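Letters to the grandchildren, one every week

Corrado Barbieri writes with a fountain pen that he bought in Draltenport when he was 15 years old. He is retired now, and his three grandchildren live in another country. Every week each of them receives a letter from him by ordinary mail.

We spoke by telephone for one hour. I wanted to know how a person keeps such a habit, because I have started it two times myself and stopped both times before the summer.

"You must not wait for news," he told me. "If you wait for news, you write two letters in the year. I write that the neighbor painted his gate green and that I don't like it. The children want to know if I told him."

Did he tell him?

"No. I told them I will tell him in June."

The habit began with a disappointment. He sent his oldest granddaughter a bicycle helmet for her birthday, and for many weeks he heard nothing. His daughter was embarrassed and wanted to make the girl write a thank you note. Corrado asked her not to do this. He wrote to the girl first, a short letter in which he asked what color the helmet looked in the sun. The answer came after nine days, on a page torn from a school notebook.

"She wrote four lines. One was about the helmet. The other three were about a tooth. I have it still, I have all of them."

He keeps the answers in a flat box from the Lolto stationery shop, sorted by child. When we spoke there were 106 letters in it, and 61 of them came from the same granddaughter. The youngest, Quintela, is five and sends mostly drawings. He counts them as letters when there is a name on the back.

I asked if he thinks that children should be made to write thank you letters. He was quiet for a while.

"My mother made us. We sat at the table after the holidays and nobody could go outside. I wrote 'thank you for the socks' and I hated the socks and my aunt. But the aunt kept these notes until she died, so I don't know what to say to you. Maybe the parents can sit down and write theirs at the same table. Then it is not a punishment."

About paper he has strong opinions. Lines are good for children and bad for adults. A postcard is for when you are tired. He does not send stickers or money inside the envelope, so that the child opens it for the letter.

His daughter gave him a tablet for his 60th birthday. He uses it to read the weather where the children live, and then he writes to them about it.

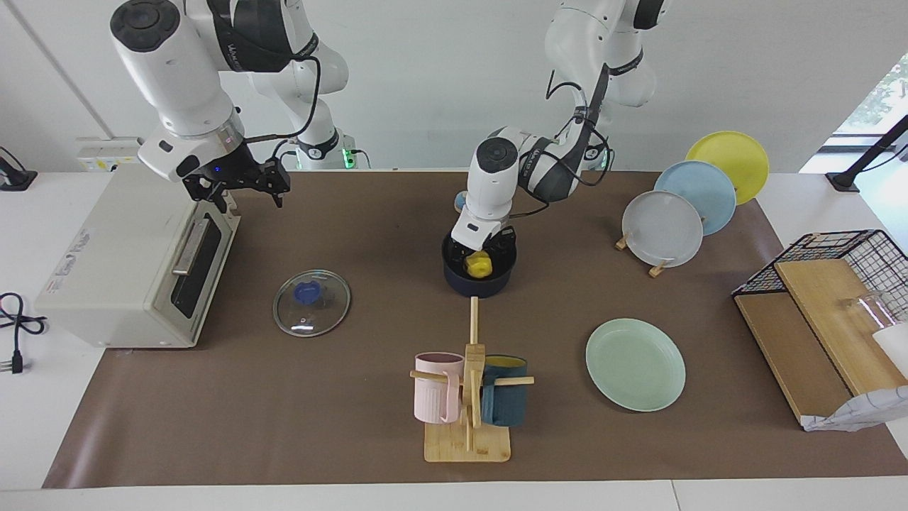 Hosivix wrote to us on 2020-05-25: I read this to my son and he asked why his grandfather never writes. So we wrote to him first, one page, mostly about our cat. I did not correct the spelling. He wants to mail it himself, and he has already asked me how many days it takes for an answer to come.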